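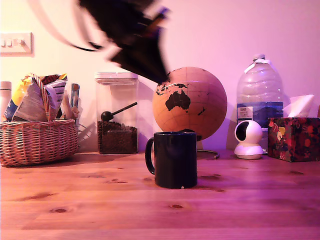 The gripper moving above the mug and the cork globe at the Werkby bench.

Shared Bench Rules: Frequently Asked Questions

Last updated 8/14/25. Questions not covered here go to Haf Wynne.

Who has to follow these rules?
Anyone who runs an arm at Werkby or Havside, including visitors. You sign the rule sheet once and again each April.

Can I use everyday objects on the table?
Yes. Mugs, snack packets, storage containers and similar items are all fine. Lids stay closed on anything that can spill. Knives, glassware and open drinks are not allowed within reach of the arm.

Does a chipped mug have to be thrown out?
A small chip is fine if the edge is not sharp. Run a gloved finger over it before the session. Cracked items go in the bin by the door.

How fast can the arm move?
The limit over a loaded table is 37 percent of full speed. With a clear table and the gate shut you may go up to 84 percent. Changes to either limit need a signature from Haf.

How should the gripper cable be routed?
Leave enough slack for the full wrist turn – no more than that. Before the first run, move the arm slowly through its whole path and watch the cable. If it touches anything, stop and clip it again.

May I reach in to straighten an object?
Only after pressing stop and waiting for the arm to come to rest. A paused program does not count as stopped.

How many people need to be present?
2 for any new program, one of them at the stop button. A program that has passed 4 clean runs can be run by one person.

Does colored lighting need approval?
No, but the stop button and the edge of the table must be easy to see. Switch the main lights back on before anyone reaches in.

What do I write in the log?
Program name, speed setting, objects used and any contact that was not planned. Light bumps count. Logs are kept in Fustora under the bench name.

Are the rules the same at Chidiac?
Mostly. Chidiac has its own gate procedure, posted next to the bench there.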